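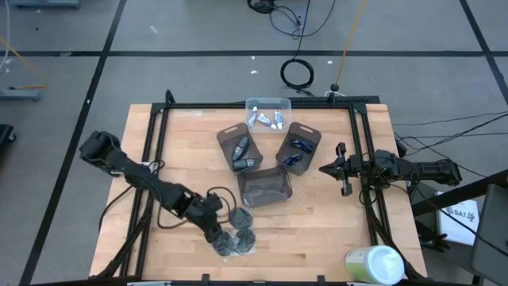

About Clistalham Seed

Home / Shop / Growing Notes / About Us / Contact

We sell vegetable seed. Mostly beans, squash and greens, some flowers. Small company, one town, been at it long enough to have made most of the mistakes once and a few of them twice.

Page last updated 1 March 2024, in a rush, spring orders are coming in.

How it started

Florêncio Leitão moved to Pleltthorpe with a coffee tin of his grandmother's beans and no plan. Planted them along a chain link fence. They did better than anything else on the street. Neighbors asked for some, then neighbors' cousins, then a feed store wanted packets by the register. He had to come up with a name for the packets and took Clistalham off the road sign at the end of the lane. Still the name. Still the lane too.

The bean itself never had a name in the family, it was just "the beans." We list it as Pan. Pole type, flat green pods, cream seed with a brown eye. Good fresh when the pods are young, better dried. Every year somebody writes to tell us it's the same as a bean their aunt grew, and every year it's a different aunt's bean. We love those letters. Keep sending them.

What we grow and what we don't

The current list is 585 varieties. We don't grow all of that ourselves and won't pretend to. Beans, peas, lettuce and tomatoes are mainly ours, grown on seven acres outside Pleltthorpe - heavy clay, wet in spring, hard as a plate by August. Squash and corn come from other growers with more room to keep them apart. They cross too easily and our neighbors like pumpkins.

Every listing says who grew it. If it says "home ground," that's us. If it has a grower's initials then it came from one of them, and the crop year is next to it.

No treated seed. No seed we haven't germ tested this season. If a lot tests low we either pull it or put extra in the packet and say so on the label. Parsnip is sold for one season only, then it's compost.

The catalog

It's called Talatance and it's 64 pages this year. Florêncio's title, he says it sounded like a place where things grow well and that's all the explanation anyone has gotten. Goes out free with your first order, after that only if you tick the box. Paper costs what it costs. The website has everything the catalog has plus whatever we forgot to put in.

Two corrections to the printed one while we're here:

The planting depth for fava beans should be two inches. It says twelve. Please don't.

The purple snow pea and the golden snow pea have each other's descriptions. Heights are right, colors are swaped.

The seed library

Separate from the shop and costs nothing. You borrow seed in spring, grow it, let a few plants go all the way to seed, send some back in the fall. 686 packets went out last season. Plenty didn't come back and that's OK, gardens get hailed on. If yours failed just drop us a line so we know which varieties are getting thin.

Best ones for a first try at saving seed are beans, peas and lettuce. They mostly pollinate themselves, so what you save usually looks like what you planted. Leave the pods until they rattle. Then indoors, somewhere dry with air moving, couple of weeks.

Working here

Seasonal mostly. Packing and orders in winter, field work from spring on. We post openings on the Contact page when there are any - right now there aren't, but in March that can change quick. No experience needed for field work. Boots needed.
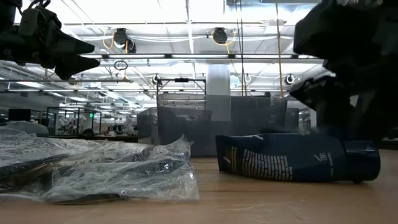

Can I keep leftover seed for next year?

Most of it keeps fine if it stays cool, dry and dark. Beans, peas and tomatoes are good for several years, onions and parsnips really want to be fresh. A jar with a tight lid in the back of a closet is plenty. If you aren't sure, roll ten seeds in a damp paper towel, keep it warm and see how many sprout in a week or so. Half or better, plant it a little thicker than usual.

Visiting

Summer only, write first. There's a bean trial by the gate you're welcome to walk through, please stay out of the lettuce when it's bolting, that's next years seed. Dogs on a leash. Parking is the grass on the left, not the ditch on the left.

Getting hold of us

Email is best. Phone gets answered when somebody's indoors, so mornings, or when it rains. For a wrong or missing packet give us your order number and we'll mail a replacement, no need to send the wrong one back. Plant it or give it to someone.

Wholesale and school garden orders have their own form, link's at the bottom of the Contact page. School gardens get the old-crop packets at cost of postage while they last.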